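4.2 Contact-aware re-planning for cloth

The planner described in Section 4.1 treats the cloth as a set of particles and selects one grasp point before the motion starts. In our first tests this was not sufficient. The cloth changes its shape while the gripper approaches, and the point selected before the motion is often no longer on a fold that can be grasped. For this reason we added a second loop, which we call Wusby, between the planner and the low-level controller.

Wusby receives the wrist view and the joint positions, and it estimates a height map of the cloth in the gripper frame. From the height map it extracts ridge lines and gives each ridge a score. The score depends on the height of the ridge above its neighbors and on the free space on both sides for the fingers. If the best ridge has moved more than the allowed distance, the loop asks the planner for a new approach. The loop runs every 100 ms and the controller interpolates between its outputs.

All training episodes were generated in the Clolano simulator, with 500 episodes for each cloth size. We randomized the stiffness, the friction and the start pose, but we kept the background uniform. Figure 3 gives a wrist view from the simulator, with blue cloth between the two fingers.
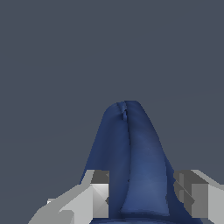 Figure 3. Simulated wrist view: folded cloth and the two gripper fingers.

A difficulty remains with deep creases. When two layers meet, the height map has a discontinuity and the ridge extractor may return two candidates for what is physically one fold. We merge candidates if their lines are closer than the width of a finger. Of the 259 failed grasps in the evaluation set, 66 were related to this merging step, mostly when the threshold was too large for thin cloth. We did not tune the threshold separately for each material. The effect of the finger width is studied in Section 5.3.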